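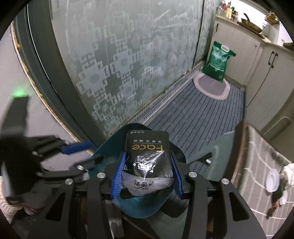 The Last Bus to Cliltavwood

My aunt kept the shop in Buenaventura for 30 years, and when she closed it she gave me the key, although there was nothing more to lock. I was 19 then. I put the key in my coat and went to wait for the last bus to Cliltavwood.

At the stop there was an old man with a birdcage. The cage had a towel over it and he spoke to the towel in a low voice, in a language I did not know. When he saw me he stopped speaking and made a place for me on the bench.

"It is late," he said.

"It is always late on Fridays," I said, although I had never taken this bus on a Friday.

We waited. The bakery across the road turned off its sign, and after that the street was so dark that I could hear the river better. I thought of my aunt, who was at home counting the coins from the drawer. She had told me not to come back before spring. She was not angry - she only wanted to be sad without somebody in the kitchen.

When the bus came, the driver looked at the cage and shook his head. No animals. The man lifted the towel and showed him. The cage was empty, with clean paper on the floor and fresh water in the cup.

The driver looked for a long time. Then he gave him a ticket, and after a moment he gave him a second one, for a child.

I sat behind them until Cliltavwood. In the tunnel before Ekis, where the lights of the bus always go out, something began to sing. I held the key in my pocket with my whole hand.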